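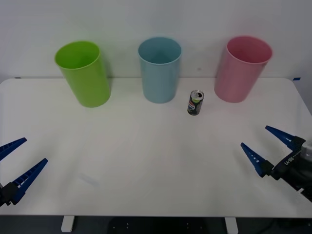

Plevell helpline training, workshop notes, 3 Oct 2026

Second run of the "why didn't she leave" session, and I'm writing this before I forget who said what. Colette Le Goff led the first half and I did the role plays (badly, my caller voice is still far too cheerful!).

The money exercise went best. People were given a caller with 370 a month, two children and a partner who holds the bank card, then asked to plan a way out. The room went very quiet. Eduard Sýkora got stuck on the rent deposit, 300 up front, and said he'd never thought of it as the thing that keeps a door locked.

Less good: the handout on neighbours. Too long, and page two still has the old Sodadton refuge number on it, so please bin any copies from August. Tera has the right one.

Questions left over: what do we say to a mother-in-law who rings and wants us to "calm things down"? Colette says keep her talking, ask about the children. I'm not sure, I'd want to ask who else is in the house first.

Next time, 15 minutes more for the debrief, and tea before the role plays.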